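Gerkby warehouse burglary

The Gerkby warehouse burglary was a theft of packaged goods from a storage building on the edge of Gerkby, carried out over several nights in August. The building was leased by Stimach, a wholesale supplier of small household items. A total of 426 cartons were reported missing, of which 149 were later recovered.

Background

Stimach had used the warehouse for four years before the theft. The building had one loading door and a side entrance that was fitted with a keypad lock. Night patrols were handled under contract by Surkotano, a private security company, whose guards were expected to check both doors twice between 10 p.m. and 5 a.m.

Discovery

The loss was noticed by stock clerk Augustina Mahama during a monthly count. Pallets at the back of the building had been emptied from the rear, leaving the front rows in place. Neither door showed signs of force, and police concluded that the keypad code had been used. 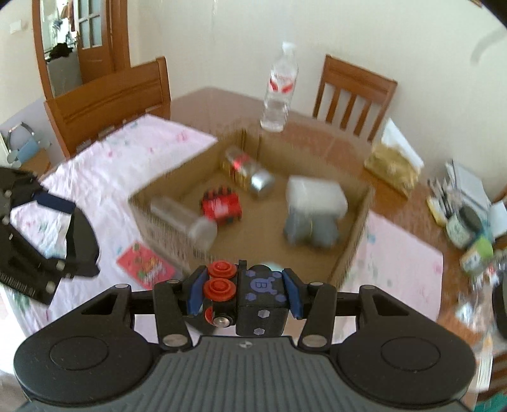
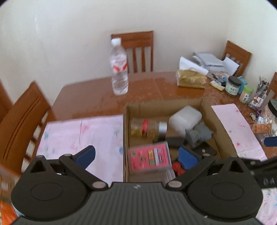 Investigation

The case was assigned to Detective Unnur Kragh. Entry records from the keypad showed 40 openings outside working hours, all with a code issued to a former shift supervisor. The code had not been canceled when he left the company. Patrol logs for the same nights listed the side entrance as checked and secure, but two guards later admitted filling in the logs from their car.

Most of the recovered cartons were found in a rented garage on Ó Dálaigh Road. Others had been sold at weekend markets in neighboring towns.

Court proceedings

The former supervisor pleaded guilty to burglary and was sentenced to 364 days in the county jail, followed by probation. A second man, who had rented the garage, was convicted of receiving stolen property. No charges were filed against the guards. Stimach ended its contract with Surkotano and moved its stock to another site the following spring.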